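We use cookies to remember which articles you have read. Accept / Manage settings

Wastepaper basket

By Nidia Mosquera – updated September

A wastepaper basket (also waste bin, wastebasket or, in offices that have had a rebrand, a "waste point") is a small open container kept on the floor of a living room, bedroom or study. It takes dry, light rubbish: wrappers, tissues, receipts, the packaging from things bought to cheer oneself up. It differs from the kitchen bin in having no lid and no pedal, and in being blamed less often for smells, mostly unfairly.

The round form is the commonest. It has no corners for crumbs to hide in and can be approached from any side, which suits the way most people approach it, at an angle and from too far off. Placement matters more than shape. The usual spots are beside a desk, next to the bed or just off the corner of a sofa, where a hand can reach it without its owner getting up.

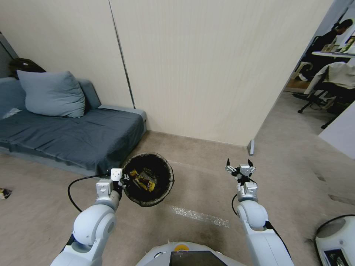

A basket put anywhere less convenient will stay admirably clean, and the rubbish will gather where the basket ought to have been. Household manuals have recommended moving the basket to the mess for as long as there have been household manuals. Households have mostly preferred to hold out for an improvement in character.

Liners

Early baskets were woven and had no lining at all, so emptying one meant turning it upside down and then picking bits out of the weave with a fingernail. The plastic liner put an end to this and began a quieter argument about whether a bag should be changed or merely emptied into a bigger bag. Both schools survive, often in the same marriage. A black liner is popular in living rooms because it hides the contents. Folded over the rim it also hides the basket, and the Turesby catalogue, which sold a woven model in 11 colours, advised tucking the edge inside so that the colour one had paid for could be seen.

Wrappers and near misses

The snack wrapper is the typical bedroom and sofa waste. It weighs next to nothing, springs open after being crumpled and cannot be thrown with any accuracy. Thin printed paper behaves slightly better. Foil and shiny plastic take up a remarkable amount of space for what they are, and a heap of the stuff on a bed will defeat a small basket long before it is cleared. Larger paper bags are best flattened first, or used as a second bin, a practice more often announced than carried out.

Small torn corners are a separate matter. They part company with the wrapper at the moment of opening and travel on their own, usually to the carpet.
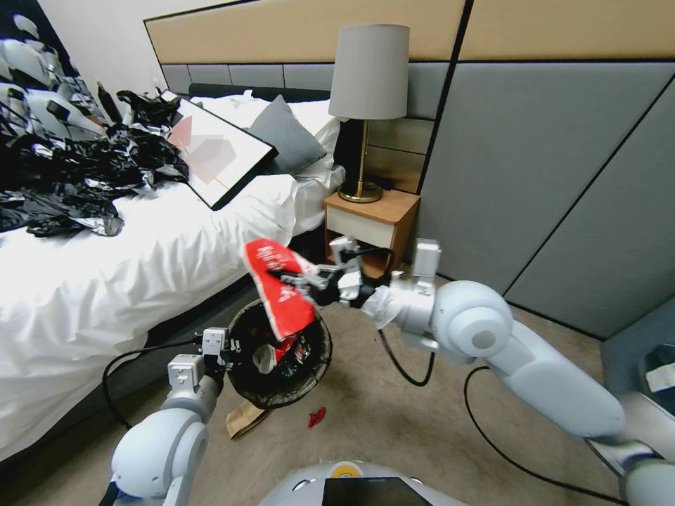 Order of tidying

Most guides put rubbish first, before bedding, cushions or anything needing a cloth. The Kołodziej method, taught at evening classes in Lultero, allows 2 passes of the room: one for what can be seen standing up, and one for what can be seen kneeling down. The second pass is where the scraps are found. Pictures waiting to be hung, which tend to spend the interval lying on the bed, are left until last and are frequently still there at bedtime.

A basket may be carried round the room or left standing while things are brought to it. Carrying is quicker – until it tips.
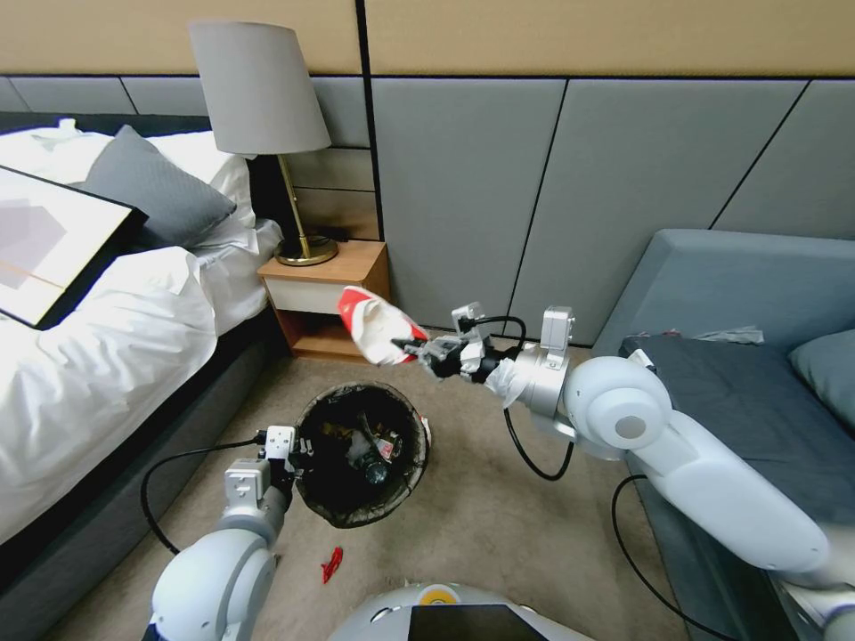 Round wastebasket with a black liner, on a beige carpet between bed and sofa.

Emptying

There is no agreed moment for emptying. Pressing the contents down with a foot is widely condemned and widely done. Bottles belong in the recycling, though a basket kept within arm's reach of a bed will receive them anyway.

Comments (2)

Grasatico: We have 5 of these in the house and my son still uses the windowsill. Good article, but you might mention the ones with a weighted base.

pillbox_annie: Kneeling pass, yes!! Did it last night and found a sock, a receipt and most of a biscuit (not saying whose).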